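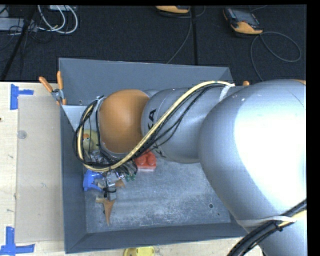 The Bin at the End of the Semester

At Rernumley, a student robotics course asks one arm to do one dull thing well. Our reporter has doubts about how that gets graded.

By Simin Talebi

The assignment fits on an index card. Reach into the metal bin, pick up whatever is in there, put it somewhere else. The students in the automation course at Rernumley have had the whole fall to work on it, and when I visited in December they were still arguing over what "pick up" means.

I came in suspicious. I have sat through plenty of student robot demos, and most are rehearsed to within an inch of their lives. The object is always the same object and it always sits in the same spot. Somebody's uncle claps.

Man-sik Ko, the instructor, didn't try very hard to talk me out of it. "I've graded those demos," he said. "I gave some of them A's."

His fix is the mess. Toys of different shapes go into the bin, a red one with studs on top like a building block, a bright blue angular one, other bits in yellow-green and brown, and the students don't choose how they land. Every attempt goes in a log, including the embarrassing ones. The class log stood at 2459 attempts when I looked at it.

A big number, and I'd be more impressed if the definition of success hadn't changed partway through. Early in the term, lifting a toy clear of the floor of the bin was enough. Now it has to be set down outside without being dropped. Soo-ah Sung, who keeps the log, told me the older entries were never rescored. So I asked her what the success rate was.

"For which half?" she said.

I liked her for that. I liked the spreadsheet less.

Most of the students' time doesn't go to anything you'd call intelligence, artificial or otherwise. It goes to plumbing. A pale yellow hose and a bundle of thin black cables run down the arm to the wrist, held with ties and straps, and every one of them has to follow along when the joints turn. Anqi Song spent 10 class sessions on the routing alone. She showed me a page of her notebook with 63 stops marked on it, each one a run she had halted by hand when she thought a line was about to catch.

Were they all real problems? She thinks maybe half. The rest were nerves.

The course catalog promises "industry-ready automation skills," and here I part ways with Rernumley. A warehouse would want to know how many hours the thing can go unattended. The class hasn't tried it. Their longest session was 135 minutes, with students beside the table the entire time. Ko says unattended running is a safety question and he won't budge on it. Fair enough, but then somebody should edit the catalog.

Eun-seong Geum, a senior, plans to rescore the early attempts over winter break from her own notes. She expects the numbers to drop. Ko has told the class that a lower score won't cost anyone a grade, and several of them asked him to put that in writing. As of my visit, he hadn't gotten to it.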